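Finding out why your gripper won't let go
Posted by Letay Tesfamariam
41 comments

Your arm has picked something up and now it refuses to put it down. The jaws are shut, the controller says the jaws are open, and both of them seem very sure. Before you reach in and settle the argument with your fingers, please read the next paragraph.

Cut the power to the motors and wait. On our Jurić controllers the drive board holds a charge for 10 seconds after the switch goes off, and a finger joint that looks limp can still give one last heroic squeeze. I learned this on a Saturday with my thumb. Go by the light on the board, and if your controller has no light, go by the clock.

Also stop every other arm that can reach the same spot. An emergency stop that kills one arm and leaves its neighbor swinging is a popular way to wire a bench, and it was how ours was wired until July. Press the button, then try to jog each arm from the console. Any arm that moves gets its own button before you go on.

Step 1. Save the log first

Do it before the restart. The Plitby console keeps the last fault in memory and throws it out on boot, presumably to spare your feelings. Write down three things: the commanded jaw position, the reported jaw position, and the motor current at the moment of the fault. If commanded and reported agree while your eyes say otherwise, you have an encoder or coupling problem. If they disagree and the current is high, something is jammed. If they disagree and the current is near zero, the motor never got the message, and you should go straight to the cable.

Step 2. Check the cable where it bends

Not at the plug. Everyone checks the plug, because the plug is easy to get at. Follow the bundle back over the last joint and flex it gently with the power off, feeling for a spot that folds more sharply than the rest. Then put a meter across the signal pair and move the joint by hand through its full range. Ours read fine for most of the travel and dropped out at one angle, the exact angle the arm used to hand parts over.
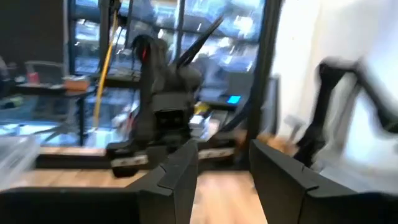
If the reading drops out, replace the whole run. I know the bad part is tiny and the rest of the cable looks great. I spliced mine, and the splice lasted until the following afternoon, when the gripper let go of a part it was supposed to be holding and then clamped down on nothing with real conviction. Leave enough slack for the joint to go end to end without pulling, and tie the bundle down on either side of the bend, never on it.

Step 3. Look for slip at the coupling

Draw a line in paint marker across the motor shaft and the coupling. Let it dry. Stand clear, power up, run the jaws open and closed 8 times, power down again, wait out the board, and look. If the line is broken in two, the set screw has been slipping and your encoder has been faithfully reporting the position of a motor attached to very little.

Take the screw out, clean off the old threadlocker, and put in fresh. The Vondard manual says to tighten it "firmly." I'd suggest using the torque chart on the page after that, which is for some reason in the shipping section.

Step 4. Re-zero, slowly

Set the speed limit to 2 percent. Yes, it's dull. Bring the jaws to the hard stop, zero, back them off, and repeat. If the second zero lands somewhere else, go back to Step 3 and be less gentle with yourself about that screw.

Then run one arm by itself, still slow, with nothing in the jaws. After that, something soft. Keep your hand near the button and your coffee far from it. Bring the other arms back one at a time, and test the handover last.

If it still won't let go

Check the timeout in the Gillitz handover script. Its default is to keep holding until the receiving arm confirms, and it will wait for that confirmation until the end of the world. Set a limit, and have the arm lower the part to a safe resting place before it opens. Mine used to just open. The floor has the dent.

Share this 8
Back to top | Contact | Comments are moderated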